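Saturday, October 5, 2019

Back at the unit -- gripper day

So the jaw on Wan has been playing up again. (Wan is the arm in our cell at Felby, for anyone new. The other one is called Plever and behaves itself, so it hardly ever gets a mention on this blog.) It started on the bottle caps we do for Vernness. Every now and then a cap would sit a bit skewed, the arm would carry on as if all was well, and we'd find it on the floor by the table. I blamed the caps, I blamed the air line, and I blamed my own program for most of a morning.

Youssra Bennani put me right in the end. She looked after the cells at her last place and she has a habit of sticking her thumb into things before she looks at the screen. She pushed on the rubber, wiggled it and said it was loose on one side. And it was! Only a hair, but you could feel it.

Getting it apart is a fiddly job if you have fat fingers like mine. I power the arm down, lock it off, and wait till the pressure gauge has dropped right back before I go anywhere near it. Then the hand comes off and goes on a clean towel, because the screws are tiny and they roll. I lost one in March and had to rob one off a spare. Never again, so now there's a magnetic dish.

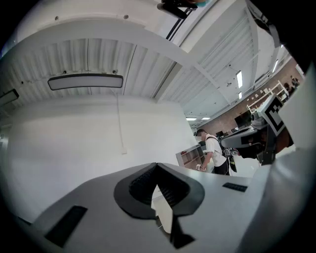 The ribs on the inside of the rubber are where all the muck ends up. Cardboard dust mostly, plus a sort of grey paste that I think is dust and somebody's hand cream. I used to go at it with solvent, which was daft, as it made the last set go hard and shiny. Warm water and a drop of washing-up liquid now, an old toothbrush, then leave it to dry while you have a cup of tea. Youssra does hers with a baby bottle brush and I have to admit it's quicker.

After that it was new screws, a dab of threadlock, and doing them up a bit at a time, swapping sides, so the rubber doesn't get pulled over. I'd been doing one side up tight first and then the other -- I'm fairly sure that's how it came loose.

Then the boring bit. Every time the hand comes off I redo the tool centre point, even if it looks as though it's gone back in the same place. I teach it against the pin from 2 angles more than the manual asks for, run it empty at slow speed with my hand on the stop button, and only then let it have some caps. I set it off on a batch of 800 and went to sort out the invoices. It got to 135 before I came back to have a look (I can't help myself), and there were no caps on the floor.

I've put a note inside the cabinet door to check the screws every 20 shifts. Next job is the cable clip on Plever, which has been held on with tape for longer than I'd like to say.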